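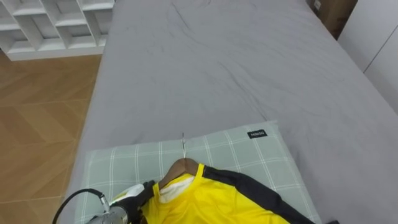

Sunday, February 26, 2023
By Brisa Montes

Saadet Türkmen spent most of her working life in the finishing room of Plurthorpe, a contract laundry that put 3,000 garments a week through its presses when she left. She now writes care instructions for clothing makers and teaches a short evening course on drying and storing clothes in small homes. Her subject is narrow. She is interested in the interval between the end of the spin cycle and the closing of the wardrobe door, and she thinks most of the damage to everyday shirts is done there.

Her preferred arrangement puts the bed, the drying rack and the wardrobe within a few steps of each other. The bed is the work surface, the rack is the holding point, and the wardrobe is the end of the line.

"People carry a wet basket to one room, dry in a second, fold in a third," she says. "Every transfer is a chance to pile things up. A pile is where creases are made."

The bed has to be made first. A smooth sheet in a plain color serves best, since a button or a loose thread shows up against it. She puts a pillow near the edge of the mattress and lays the hanger across it with the hook pointing away from her. The raised surface lifts the shoulders a little, and the collar can be opened and settled with both hands free. A firm cushion will do the same job.

"On a flat mattress the hanger sinks and the cloth slides off one arm while you are fixing the other," Türkmen says. "On a pillow it stays where you put it. You can see whether the seams are even."

The shoulder seams are her reference line. On a shirt made in two colors, with dark panels let in at the shoulders, the check is easier, as any twist shows as an uneven stripe. On a plain shirt she runs a thumb from the collar outward on each side and compares by feel. She does this before the garment goes up. Once a damp shirt is hanging, its own weight begins to set whatever position it is in.

The weight is larger than most people expect. In her course she has students put a heavy cotton shirt on a kitchen scale straight from the machine. The one she uses for the demonstration reads 700 grams. All of it is carried on two short lengths of hanger, and a thin wire arm concentrates it into a ridge that stays in the fabric after drying.

For this reason she uses wood, with a shallow arch and a smooth finish. She checks the finish by drawing a nylon stocking over it. Anything that catches is sanded or thrown out. She is less strict about the hook, as long as it turns freely and has not started to rust where it enters the wood.

"Rust travels," she says. "It goes down the hook, into the wood, and then it is on the inside of a collar."

Wet clothes on bare wood are a point of dispute in her trade. Unsealed wood takes up water and can give back color, and some of her former colleagues dry on plastic and change over at the end. Türkmen accepts the objection for unfinished hangers and for white silk. For everything else she considers the changeover a wasted step -- it means handling each collar twice.

The rack gets more of her attention than any other piece of equipment. She wants metal, with round bars and legs that lock open. A round bar lets the hook find its own level. A flat rail tips it. The joints should be looked at before each load, particularly any short brace between two uprights, where a loose rivet will let the whole frame lean under weight. Her own rack is a Furtună, bought secondhand and repaired once with a bolt from a bicycle shop.
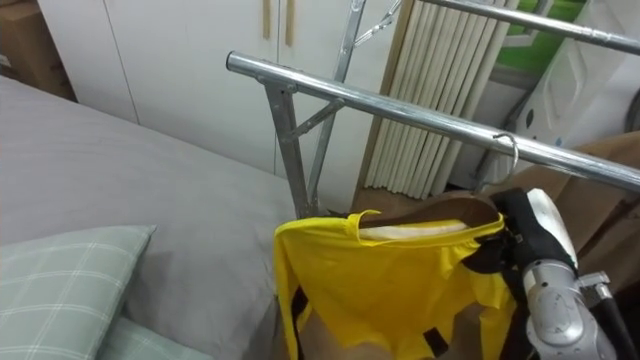
Meinrad Aebischer takes the view that no rack belongs in a bedroom at all. Moisture coming off a full load, he wrote after reading a draft of this article, ends up in the mattress and behind the furniture, and a room that is slept in is the last place he would put it. He dries in the hallway with the bathroom fan running and accepts the longer walk.

Türkmen does not dismiss this. She runs a hygrometer on the windowsill and opens the window for the first part of every session. She also keeps the load small. Her limit is 14 shirts, with a hand's width between one and the next, and she would cut that in a room with an outside wall that feels cold to the palm.

"He is right about the mattress if you leave the door shut and hang a week's washing," she says. "I don't hang a week's washing. I hang one load, in the morning, and strip the rack before evening."

With the window open and the heating at its normal setting, a cotton shirt in her room takes 11 hours. Blends are faster. She turns the rack once, at midday, so that the bar that was nearest the wall faces the room. She has tried a small fan from Ukex and found that it shortened the time for the outer shirts and did very little for the ones in the middle.

The last step is the one she says her students skip. A shirt that feels dry on the front may still be damp at the collar band and the underarm seam, where there are more layers. She presses a folded paper tissue against the inside of the collar and holds it for a slow count. If the tissue comes away limp, the shirt stays out.

Wardrobes with flat doors close tightly and hold whatever humidity is put into them. Hers are left open for an hour after loading. She hangs everything with the hooks facing the same way, leaves the top button done up, and keeps cardboard boxes off the wardrobe floor, having found mildew under one during her first winter in the apartment.

She does not use scented sachets or cedar blocks. A client, Jistier, once asked her to recommend a cedar product in a care leaflet and she declined, on the grounds that she had no measurements. The leaflet went out with a paragraph on collar bands in its place.

Asked what she would change in an ordinary household with no money to spend, Türkmen thought for some time before answering.

"Make the bed before you empty the machine," she said. "Then do the collars first, while they're still wet."

Her next course begins in the spring. Students are asked to bring two shirts and one hanger of their own.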